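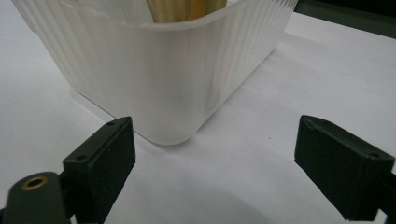 Workshop Tips: Comparing Hand-Held Grippers at the Bench

The following guidance applies to all staff and visitors using the Gerton workshop to try out gripper fingers, wrist cameras and controllers. It was prepared by Mehrangiz Tabrizi and revised in February after the comparison of the Gada and Vulleris finger sets.

Preparing the surface

Work on a plain, pale surface wherever possible. Patterned mats make it difficult to judge the edge of an object in the recorded view. Wipe the surface before each session and smooth out any paper covering. Overhead lighting should be diffuse; desk lamps are to be switched off, as they put glare on glossy plastic.

Choosing test objects

Ordinary household containers are well suited to comparison work. A frosted, ribbed plastic container is a demanding item and should be part of every set. Its fluted walls give the fingers an uneven contact area, and its milky color offers little contrast against a white bench. Test each container both empty and filled. Tall contents shift the balance point upward, and a grip that holds an empty container low on the wall may let a full one tip.

Approaching the object

Open the fingers fully and bring the tool in low and level. With a container that has rounded corners, record one approach to the corner and one to the flat wall, and log them separately. Results from the two should never be averaged. Close slowly until both fingers touch, pause, and only then lift. Thin-walled plastic will flex, and the amount of flex is to be noted on the sheet.

Each finger set is given nine trials per object: five on the wall and four at the corner. A trial in which the operator corrects the grip by hand is entered as a failure.

Care of fingers and fasteners

Check the finger screws before the first trial and again at midday. Threaded inserts in printed parts can loosen if screws are overtightened; use the short driver only. Rubbery finger faces should be cleaned with a damp cloth and left to dry. Solvents are not permitted.

Cameras and controllers

Clean the lens before recording and confirm that both fingertips remain in view when the fingers are open. When comparing controllers, keep the same fingers, the same camera and the same operator throughout. The Abeysekara controller must be restarted after any change of finger set, or it will keep the earlier closing limit.

Records

The shared log now holds 1,931 trials. Entries should state the finger set, object, contents, approach and result. Corrections are to be sent to Kevin Ó Flaithearta before the log is closed at 5 p.m.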